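December, 9:30 in the morning, second pot of coffee

Picking up where I left off with the Skurnport tapes. I said I'd write this up properly so that Troels doesn't have to decode my sticky notes again, and I'm going to try to be good about it, though I know I wander.

Reel 4 of the serial is done as far as I'm concerned. That's the episode where the harbor doctor comes back from the mainland and the whole town pretends she never left, and I have now heard it so many times that I can do both sides of the quarrel on the stairs. The hum is down to where you'd have to be looking for it. I took it out with a narrow notch and then put a bit less of the notch back in for the quiet scene in the boathouse, where it had started to make the voices sound like they were speaking into a mug. If anyone compares the two and wonders why the room tone shifts at the door slam, that's why, and I chose the slam on purpose to hide it.

Reel 5 is another story. There's a dropout 23 seconds long right in the middle of Ásgeirsdóttir's big speech to the fishermen. Picture is fine, sound just goes away like somebody put a pillow over it. You can tell she's giving it everything, and you can't hear a word! I must have sat there with my hand on the fader for a good while hoping it would come back by itself.

What I've tried so far on the dropout:
Cleaned the head, played it again. Same.
Played it on the older deck, the one with the sticky door. Same, with a little more hiss for my trouble.
Boosted whatever is left under the pillow by 30 dB. There is something there, mostly consonants. I can make out "your fathers" and then later possibly "the lamps," and I wouldn't swear to the lamps.
Looked at the shooting script. It has the speech, but she changed her lines constantly, every episode, and her lips plainly aren't saying what's typed.

Sigrún Vestergaard came by before lunch and had the best idea of the day, which was that the serial was repeated in a cut-down version for the holidays, and the speech might survive there. The cut-down was 90 minutes for the whole story, so a lot of it went, but who would cut that speech? She thinks Cliltico handled the repeats and may still have the safety copies in their Susbridge store. I've written to them. I asked very nicely and also gave them the reel numbers off the box lids, in case it helps whoever ends up going down the aisles with a flashlight.

I want to put down something about Ásgeirsdóttir here, even if it isn't strictly technical. I grew up with her as the doctor, like everyone in my family did, and I think I'd filed her away as a sort of comforting person in a gray coat. Going through the reels in order, at work volume on decent speakers, you hear how much she does with breath. She'll take a breath before a line that doesn't need one, and the other actor waits, and suddenly the line is about something else. When I first ran the automatic cleanup it took nearly all of those breaths out as noise. I put every one of them back by hand on reel 2, and I'd ask that nobody (Troels!) run the batch setting on the dialogue again without the breath protection on. I know it's faster. It took the best part of her out along with the hiss.

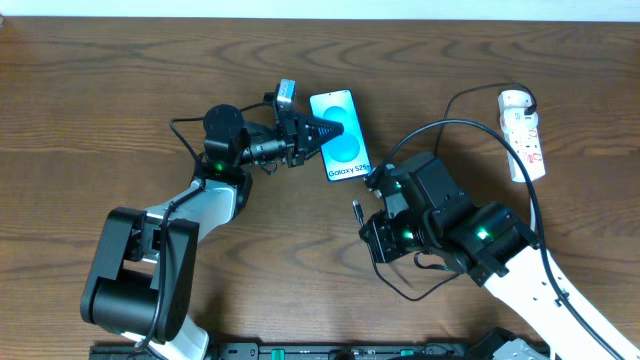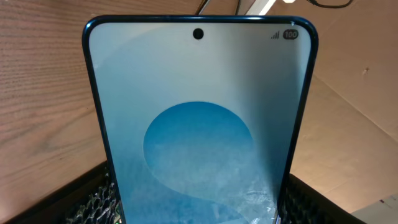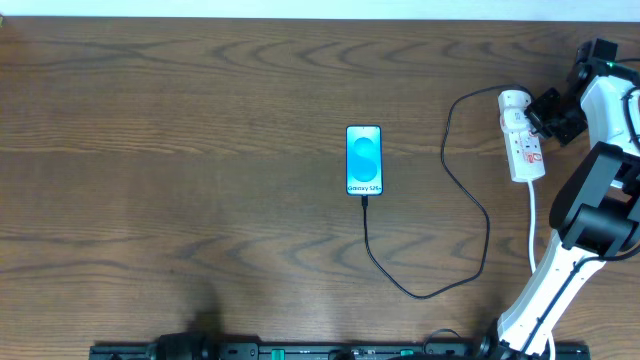 Last of the three: Galaxy S26+ on the tabletop, screen lit.

2:40, after lunch

Troels Lauritsen did the theme music this morning while I was fussing with the speech, and he's done a lovely job of it, so credit where it's due. There are two versions of the opening titles. The first four episodes have the one with the accordion, and from the fifth on it's the one with strings, which is the one everybody hums. The transfer sheet had them down as the same piece and someone before us had patched the strings version onto episode 3, presumably because it was in better shape. He's undone that. The accordion is back where it belongs, wobble and all. We talked about correcting the wobble and decided to leave it alone for now, as we can't tell whether it's the tape or the player. I lean toward the player. Troels leans toward the tape. We could ask Sigrún to be the tiebreaker, but she'll want to hear it on headphones first and she'll be right to.

The end credits of episode 2 name a third writer that none of the others do. I've added that to the notes for the listings booklet so it doesn't get lost. It would be a shame if somebody wrote even one of these and got left off the page.

Also, small thing, the foghorn. The foghorn in every episode is the same recording, and on reel 1 it's clean as anything, so I've saved it out separately. I've been tempted to drop the clean one in wherever the later ones are damaged. I did it once, on reel 4, under the crowd at the pier, and I've marked it in the log. I don't want to make a habit of it. If the people who look after this later on want the old crunchy foghorn, the untouched transfer is sitting right beside the cleaned one with the same name and "raw" on the end.

Levels for whoever does reel 6: the left channel runs hotter than the right on that whole batch of tape. Pull the left down before doing anything else or the cleanup will treat the two sides differently and the voices will drift toward the window. Ask me how I know. I lost most of an afternoon to it and then had to go home and apologize to my supper.

4:15

Reply from Susbridge already, bless them. They do have boxes for the holiday repeat, but the labels are only partly filled in, and they count 15 cans with no episode title on them at all. They're happy to let us come and look if we bring our own gloves and don't mind the cold. Sigrún has offered to drive. I'd like to bring the small portable player so we can check the head of each one there and not haul the wrong ones home.

To do before then:
Find the good splicing block. It was on the shelf by the kettle.
Print the speech page from the script, big type.
Finish the first pass on reel 5 up to the dropout and leave the rest until we know.
New felt for the sticky deck.
Ask Troels about the episode 3 titles, there's a click at the fade I'm fairly sure wasn't there before.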